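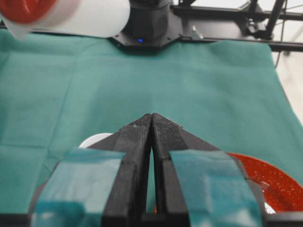 I've had it with the self-checkouts at the Maltell in Treneldale, and I'm going to moan about them for a bit. We used to have six tills with people sitting at them. Since January there are two, and one of those is shut every time I go in.

I know the argument. They're quicker if you've only got milk and a paper. Fine! But I do a proper shop, and by the time I've waited for someone to come over and approve my paracetamol I could have walked home and back. Last week I was there 14 minutes over a bag of loose onions.

What bothers me more is the chat we've lost. Zerrin Canpolat worked on till three for years and she knew everybody (she once kept my purse safe for a whole weekend). My neighbour is 90 and lives alone, and I'm fairly sure Zerrin was the only person she spoke to some days. Now she gets a recorded voice telling her to put the item back in the bagging area.

It isn't just food shops either. I popped into Nartey for a camping plate, red enamel with little white speckles all over, and had to scan that myself too.

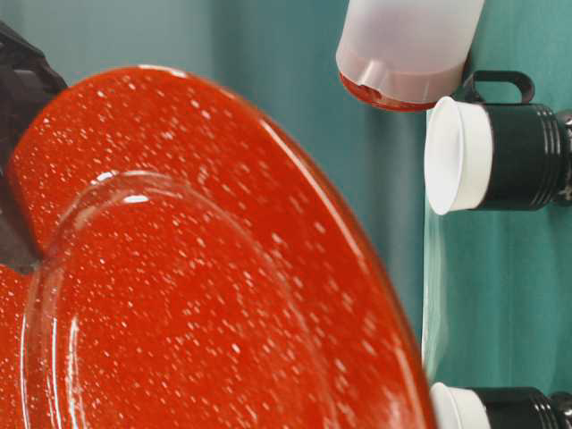 So what would I do about it?

Keep the machines, if you must, but leave one staffed till open all day, every day, and give it a chair for people who need to sit down. Yiğit Altıntaş at the corner shop manages it with a fraction of Maltell's money, and he still asks after my knee. I've started buying my bread from him. It costs a few pence more and I get ten minutes of gossip with it.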